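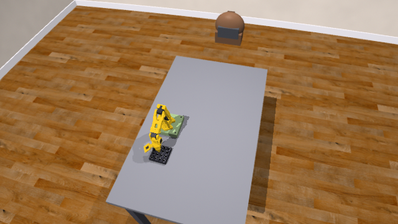 Neuer Uferweg in Wernier: 2 Etappen, kein Auto und ganz viel See

Sonntag, 8. September 2024

Wer schon einmal versucht hat, in Wernier zu Fuß vom alten Fähranleger zu den Badestellen am Nordufer zu kommen, kennt das Problem: Nach der Kirche hörte der Weg auf, und man lief ein langes Stück an der Landstraße entlang. Damit ist jetzt Schluss! Seit diesem Wochenende ist der Uferweg durchgehend offen, und er ist richtig schön geworden.

Die Strecke führt in zwei Etappen einmal um den See. Die erste beginnt direkt am Anleger, läuft unter den Kastanien der Promenade hindurch und dann über einen neuen Holzsteg durch das Schilf. Wer früh kommt, hat die Reiher fast für sich allein. Am Ende des Stegs liegt Bouazza, ein kleines Café mit blauen Fensterläden, in dem es Minztee, Mandelgebäck und an warmen Tagen eine kalte Gurkensuppe gibt, für die allein sich der Spaziergang lohnt.

Etappe zwei ist die sportlichere. Vom Café aus geht es zunächst am Wasser weiter, dann in Kehren hinauf zum Aussichtspunkt auf 626 Metern. Oben stehen ein paar Bänke und eine Panoramatafel, und bei klarer Luft reicht der Blick über den ganzen See bis zu den Weinbergen auf der anderen Seite. Der Abstieg nach Zoselard ist steil, aber gut gesichert – feste Schuhe sollten es trotzdem sein.

Geplant hat die Route der Landschaftsarchitekt Naveen Awasthi, der selbst seit Jahren am See wohnt. »Ich wollte, dass man unterwegs immer wieder ans Wasser kommt, auch mit Kindern und auch, wenn man nur eine halbe Stunde Zeit hat«, sagte er bei der Eröffnung. Deshalb gibt es zwischen Wernier und dem Café mehrere kleine Treppen, über die man direkt zum Kiesstrand hinuntersteigt. Badesachen einpacken, der See ist im September noch herrlich!
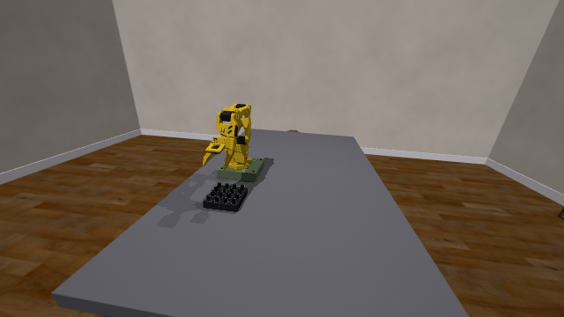
Anreise und Rückweg

Am einfachsten kommt man mit der Regionalbahn nach Wernier, vom Bahnhof sind es 500 Meter bis zum Anleger. Wer beide Etappen geht, kann ab Zoselard mit dem Schiff zurückfahren. Die Boote legen bis Ende Oktober am Nachmittag regelmäßig ab, danach gilt der Winterfahrplan mit nur noch wenigen Fahrten. Fahrräder dürfen mit aufs Schiff, auf dem Uferweg selbst müssen sie allerdings geschoben werden. Hunde sind an der Leine willkommen, im Schilfgebiet gilt das besonders streng.

Das Eröffnungswochenende war jedenfalls ein Fest. Nearly überall am Ufer wurde gegrillt und musiziert, und fast 3.000 Menschen waren nach Angaben der Gemeinde am Samstag unterwegs.

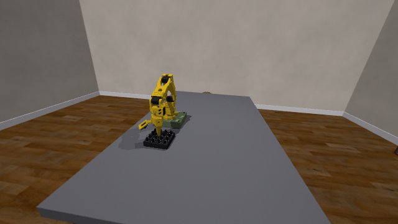

Trotzdem verlief sich die Menge erstaunlich schnell, schon hinter dem Steg wurde es ruhig, und oben am Aussichtspunkt fand sich sogar noch ein Platz auf der Bank.

Wer es lieber geführt mag, kann sich Vikas Tyagi anschließen. Der Wanderführer bietet im Oktober an den Wochenenden Touren auf der ersten Etappe an, mit Fernglas, Vogelkunde und einer Pause im Café. Treffpunkt ist morgens am Fahrkartenhäuschen, die Teilnahme ist kostenlos, eine Anmeldung beim Tourismusbüro in Wernier aber nötig. Dort liegt auch die neue Wanderkarte aus, auf der alle Badestellen, Trinkbrunnen und Toiletten eingezeichnet sind (auf der alten fehlte das halbe Nordufer).

Für das kommende Frühjahr ist noch eine Verlängerung zu den Weinbergen im Gespräch. Bis dahin sind die Herbstwochen eine wunderbare Zeit für den Weg, vor allem am späten Nachmittag, wenn die Sonne tief über Zoselard steht und das letzte Schiff noch nicht abgefahren ist.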